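Visit to Juvska: the Ekari two-arm packing kit

Juvska opened its Miswood office on Thursday to integrators considering the Ekari kit, a two-arm package sold for light packing and food handling. We booked a 60-minute slot and asked to stay at one station throughout.

The kit

Ekari ships as two jointed arms with grippers, a controller and the software license. The quoted price is $1,758 a month on a two-year term, with installation billed separately. Spare finger sets cost $460 a pair. The customer provides the table.

At the station

Work is laid out on a dark gray mat, with a white bowl toward the left and a shopping bag standing on the right. Each arm covers its own side. An operator sits at a monitor behind the table. 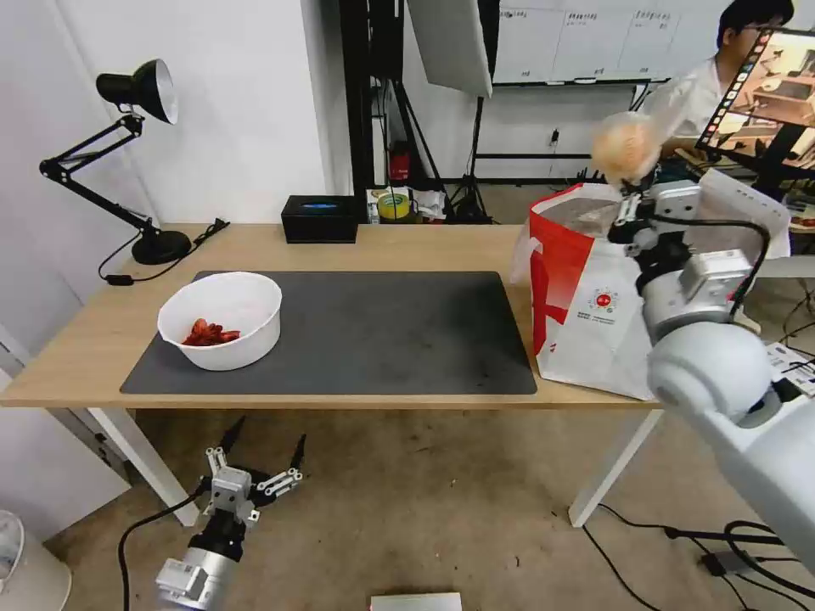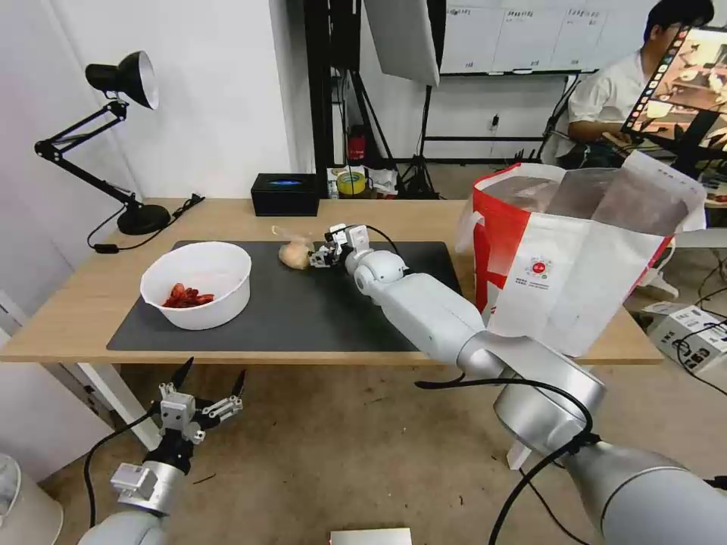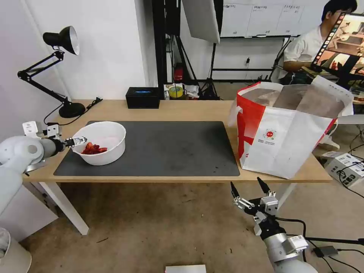
Right arm holding a soft item above the bag; right gripper beside a small tan item on the mat; left gripper at the bowl.

Points for buyers

Reach: the right arm has to clear the top of an open bag. Taller bags should be checked against the reach chart before ordering.

Cabling: black cables run across the floor on the right side. A production cell would need a duct or a raised tray, and neither is in the quote.

Grippers: finger sets are swapped with hand tools. Juvska could not give us a cleaning procedure for food contact and will send one by mail.

Service: support comes from Farouk, the regional distributor, with a next-day callout on the higher tier only. We have asked for a trial unit in July.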